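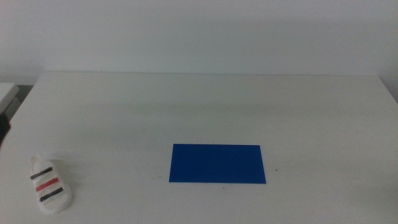
In Praise of the Mostly Bare Table

By Ngaio Tamihana

My grandmother kept her good table bare, and as children we thought this was the saddest thing about her house. Every other surface she owned was busy (the piano had a whole population of china dogs), but the table in the front room had nothing on it between meals except, now and then, a single thing she was thinking about. It might be a torn glove, or a letter she hadn't answered. She would put it out there by itself and walk past it all day, and by suppertime she generally knew what she wanted to do.

I have come around to her way of doing things, slowly and with a good deal of backsliding. Last June I cleared off the white table in my workroom, which had been carrying paint jars, bank envelopes and one half of a jigsaw puzzle for longer than I care to say. It took me 2 days. I filled a box for the thrift store and another for the trash, and I found 50 dollars inside a birthday card, so I would call the whole business profitable even before we get to the philosophy.

What surprised me was how much I liked looking at the few things that came back. A plain blue board on a white table is a wonderful sight! I had owned blue things for years and never properly seen one of them, because each was sitting next to something orange. Give a strong color a little room and it will keep you company all afternoon. Small things gain even more by it. A child's slipper in a heap of shoes is laundry-day clutter, and the same slipper alone on a tabletop will have you remembering feet you used to be able to hold in one hand.

Now, I know the objection, and my sister makes it every time she visits. A bare table is a luxury, she says, for people who have closets. She has a point. I have lived in a one-room apartment where the table was also the desk, the ironing board and the pantry, and if anybody had come in and lectured me about empty space I would have handed them the iron. So I won't tell you to clear the whole thing. Clear the half you sit at, or the corner nearest the window, and see whether you don't start drifting over to it with your coffee.

I would also ask you not to be too fussy about it. There is a kind of tidiness that makes guests nervous, where every crumb is an emergency. A white table shows every speck, and I have decided to let it. I wipe mine down in the evening, when I remember, and in between it can have its crumbs.

My grandmother's table went to a cousin, who keeps a sewing machine on it and a great many pins. I was cross about that for a while. Then I went over for lunch, and she had pushed everything to one end to make room for our plates, and we sat there until it got dark.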